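September 1, 2018

Wind warning

The siren test went off at seven and the dog went under the bed. Then the phone, then the second phone, then the man from the county on the radio telling us a windstorm was coming down off the ridge by midnight with gusts strong enough to bring down trees. I wrote down what he said so I could compare it with what we get. I have been doing this since April and the county's score so far is poor.

In fairness, the one in April was real enough. It took the roof off the feed store in Nundau and laid the poplars flat along the river road, and we sat without power long enough to lose everything in the freezer. The forecast for that one had been "breezy." Ever since, each time a leaf moves, they send an alert. I think somebody got yelled at.

Mateja Vukadinović came by before lunch with a printout from one of the weather sites. She believes in the printouts. This one had the whole valley in purple, Troltano to Kolev, and she wanted to know if we were leaving. I asked her where she planned to go, seeing as the purple covered her sister's place too. She said that wasn't the point. She had already filled the bathtub.

I looked at the barometer, which was falling, but it falls most afternoons in this heat and gets up again by supper. Sky was milky, no wind at all. The swallows were carrying on as usual over the ditch. People say animals know. Ours knew about the siren and nothing else.

Preparations, such as they are

Brought in the chairs and the umbrella. Tied the gate. Filled 6 jugs from the kitchen tap and stood them in the hall where I will trip over them. Found the lantern but the batteries had leaked, so candles. Moved the truck out from under the big maple, and then moved it again because the other spot is under the power line, and it ended up in the road where Blagoje Karagiannis can complain about it.

He did complain, but mainly about the power company. He pays for the Lurkon service, the one that texts you when the grid is going to be shut off ahead of wind. According to him it sent a text at two saying 2,373 customers would go dark at five, and then another at four taking it back. He read me both off his phone with his glasses pushed up on his forehead. I asked what he pays for that. He said I wouldn't like it, and he was right, I didn't. 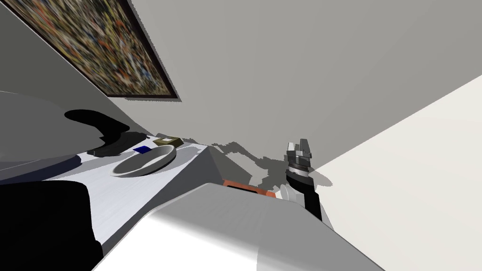
Evening

Still nothing at six. The radio has moved the start to "late evening or overnight" and dropped the top gust without mentioning that it was ever higher. I have it in my handwriting from this morning. They have opened the school gym in Kolev with 240 cots, and the reporter who was there talked to one family and a man who had come in to use the restroom.

I don't want a disaster. I'd like to put that down plainly, in case I read this later and wonder. What bothers me is that they have one voice for everything. It was the same voice for the dust in July and the hail that missed us, and when the real one comes I will be standing in the yard with a cup of coffee, grading it.

Mateja called at eight to say her cousin on the Troltano side had branches down already. How big, I asked. She didn't know, branches. I asked if the cousin's power was on and she said of course it was, he was watching the game.

Half past nine. A door banged upstairs and I will admit I got up fast. It was only the bathroom window left open, but there was air coming through it that had not been there at supper, cool, from the north. Barometer is lower than I've seen it since spring. I tapped it twice. I went out and looked at the maple and the top of it was moving some.

Closed the window. Put the candles and the matches on the nightstand and my boots by the bed, and got the dog's leash out, all of which I would rather Mateja not hear about. Will write down the highest gust in the morning, if there was one.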